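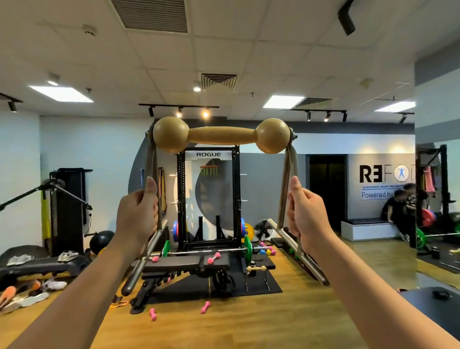

The 90-second grip fix, and why I'm not sold

Every January my inbox fills up with grip strength. This year it came early and it hasn't let up. The pitch is always the same: a stronger handshake predicts a longer life, so buy this thing, squeeze it while the coffee brews, and collect your extra years.

The latest one is from a company called Nuda, which sells a nine-week program through its app. You do one 90-second session a day. By the end, says the sales page, you will have "reset your grip age." I read the whole page twice looking for what a grip age is. There's a chart with a line going up. The line has no numbers next to it.

Let's give the idea its due. Researchers have found over and over that people with weak grips tend to have worse health down the road. Doctors like the test because it's cheap and quick. But a weak grip is mostly a sign of other things: long illness, poor eating, years of not moving much. Squeezing a spring every morning may well get you better at squeezing a spring. Whether it does anything for your heart is a separate question, and the sales page slides right past it. Painting over the warning light on the dashboard doesn't fix the engine.

I asked Nuda what the program was tested on. The reply was friendly and pointed me to a "community survey" of 500 users. These were people who had already paid, had finished all nine weeks, and then chose to fill out a form. Most of them felt stronger. I'd have felt stronger too, at that price. I wrote back asking how many people started the program and dropped out. I'm still waiting on that one.

Bunting, the supplement outfit that brought us the sleep gummies a few issues back, now has a "grip support" powder to go with all this. The label lists magnesium, some plant extracts and a blend it won't break down by amount. I can't tell you if it works. Going by the label, I don't see how they could either.

A few readers in Grurnham wrote in to ask what they should do instead, and I'm a little wary of answering, given how much bad advice in this field starts with someone being asked. But the dull stuff has held up pretty well. Carry your groceries. Do some kind of strength work 2 times a week that uses your legs and back as well as your hands. Rows, carries and hangs all train your grip along the way, and none of them needs an app. If you've noticed your grip getting weaker for no clear reason, or one hand going and the other staying the same, see a doctor about it — please don't buy a gadget first.

The Lovusa rec center has a hand gauge at the front desk, by the way, and they'll let you try it for free. Take the number with a grain of salt. Mine changed quite a bit between the first squeeze and the second, and I doubt I aged much in between.

If Nuda sends the dropout figures, I'll print them in the next issue.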